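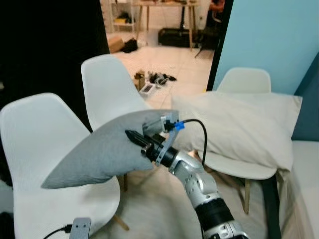 Figure 2. Seating of the shared-room type: molded plastic chairs with loose pillows.

3.2 Seating comfort and length of stay

The second part of the study looked at how long visitors remain seated in the common rooms of small libraries, and whether a soft element changes this time. Earlier work on waiting areas has mostly measured the pressure on the seat surface. We were more interested in the ordinary behavior of people who are free to leave at any moment.

Observations were made in three reading rooms, which we call Geda, Vallejo and Plesto after the streets where they stand. All rooms had hard chairs of similar height. During the first half of the period the chairs were left without any addition. In the second half, which started in May, loose pillows were offered on a low shelf near the entrance, and visitors could take one or ignore it. Chairs of the type in Figure 2 were present only in the Vallejo room. The other two rooms had older chairs with a flat back.

In total 43 visitors agreed to fill in the short questionnaire. The median stay on a chair without a pillow was some 70 minutes. With a pillow the stay was longer in Geda and Plesto, but in Vallejo we found no clear difference. One possible reading is that the curved backrest already gives enough support, so the pillow is used for other purposes. Several visitors wrote that they placed it on the lap, under a heavy book, or on the neighboring seat – as a sign that the place was taken.

This last use was not foreseen in our coding scheme, which had only the categories "behind the back" and "under the body". We therefore added the category "not in contact" and coded the forms again. The second coding was done by Gonzalo Moya, who did not take part in the observations. He and the first coder disagreed on five forms, and these were left out of the comparison between rooms.

The Thursday sessions need a separate remark. On this day the Vallejo room is also used by a reading club, and its members bring their own habits of sitting. Their stays follow the program of the club and depend little on the chair. We kept these forms for the question on pillow position, but removed them from the analysis of duration.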